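The office that switched off its noise

The company has 33 people on one floor in Nakunside, and for most of its life it had a sound masking system running over their heads. Last July the office manager turned it off. She agreed to talk about what happened next on condition that we leave her name out, as some of the complaints came from people who still sit near her.

We met at 8 in the morning, before the phones start.
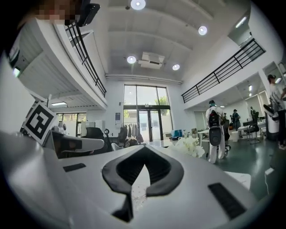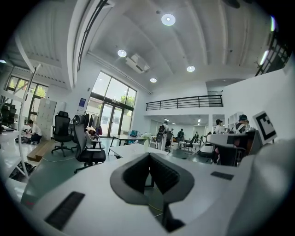
"People think an open office is loud," she said. "Ours was never loud. The trouble was that you could follow every word of somebody's call from six desks away. Your brain does that whether you want it to or not."

The masking system was put in by the previous tenant. It played a steady low hiss, a bit like an air vent, and it was meant to blur speech at a distance. It had been set once and left alone. Over the years staff had turned up their voices to get over it, then put on headphones to get away from each other.

"I had two people come to me in the same week with headaches," she said. "I don't know that it was the hiss. I just wanted to hear the place without it."

She switched it off on a slow afternoon without telling anyone. Four people noticed within the hour. By the next morning she had a stack of messages, about evenly split between thank-yous and requests to put it back.

"The accounts side hated it. They could hear sales, and sales could hear them talking about sales. I should have warned people. That was a mistake and I've said so."

She called Grewal, a small acoustics firm out of Prorkedum, expecting to be sold new speakers. Their consultant spent a full day on site with a meter and a notebook and charged 745 dollars for the visit. The report ran to 28 pages. She read the first four closely and skimmed the rest.

What it said, in her telling, was that the layout was causing most of the problem. The two teams that talk the most sat back to back with the two teams that talk the least. The printer was next to the quietest corner. Calls were taken at desks out of habit, even though there was a spare meeting room that was mainly used for coats.

"So we moved the coats," she said. "That cost nothing. We moved the printer, which cost me a Saturday's worth of favors. Then we swapped accounts and sales so there was a row of storage between them."

The one real purchase was felt panels from Flinel, hung behind the sales desks and on the back of the storage row. She had a budget of up to 400 dollars a panel and came in well under it. She would buy fewer if she did it again. The ones behind the desks made a clear difference. The ones on the storage are mostly used for pinning up lunch menus.

The masking system did come back, in a way. It runs in one zone only, near accounts, and much lower than before. The consultant set the level and she has taped over the dial.

"Somebody will always want it up a notch," she said. "Then somebody else wants it down a notch, and you spend your life at the dial."

There are written rules now, which she resisted at first. Calls longer than ten minutes go in the old coat room. Speakerphone is not allowed anywhere on the floor. Headphones mean do not tap me on the shoulder. The last one gets broken most, usually by managers.

I asked whether people were happier. She thought about it for a while.

"I get fewer messages," she said. "One person in sales still says it's too quiet and he feels like everyone is listening to him. Everyone is listening to him. He's loud."

She has been asked by another tenant in the building to help with their floor and has said no. She told them to book the acoustics visit first, and to ask staff before touching any switches. By then it was almost nine and the first phone had started ringing, over on the sales side. She waited to see whether whoever picked it up would get up and walk to the coat room. They did, eventually, with the cord headset still on.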